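Majdi Farah and the Altine Mail Route

January 10, 2020

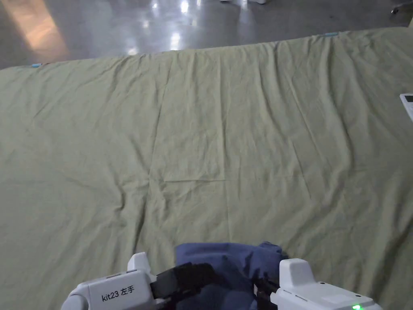
A green sheet laid out on the floor.

The Farías Historical Society is pleased to announce that the papers of Majdi Farah, who carried the mail between Altine and Wukier for much of his working life, have been added to the Society's permanent collection. The gift was made by members of the Farah family and includes route books, letters, repair bills and a set of hand-drawn maps.

Mr. Farah took over the Altine contract as a young man, after working as a loader at the Trudari freight yard. The route ran 80 miles each way over unpaved road, with 9 scheduled stops at ranches and section houses. He was expected to leave Altine before daylight and to reach Wukier by evening. In dry weather he generally did so. In a wet spring the trip could take 3 days, and the route books record nights spent in the truck on the near side of Trudari Creek, waiting for the water to drop.

The contract covered letters and parcels only. In practice Mr. Farah also delivered flour, tires, school books, live chickens and, on one occasion, an upright piano for the schoolhouse at Wukier. Orders were written on slips of paper and left in the mailboxes along the road. The collection contains over 200 of these slips, many still bearing his pencil marks to show that an item had been bought and paid for.

His entries are brief. A broken axle is recorded as "axle, walked to Dry Fork." The flood that carried away the lower bridge one May receives a single line, followed by a list of the mail he had taken across by rowboat and the names of the families who signed for it. More can be learned from the letters, several of which were written by ranch wives who depended on him for news as well as for supplies.

The route was divided when the paved highway opened, and the section beyond Trudari was assigned to another carrier. Mr. Farah continued to serve the Altine end until his retirement.

Cataloging of the route books is complete, and they may be consulted in the reading room by appointment. The maps are fragile and will be made available after conservation work. Readers who have letters, photographs or recollections connected with the route are invited to write to the Society's archivist at the Farías office. Original items can be copied and returned to their owners.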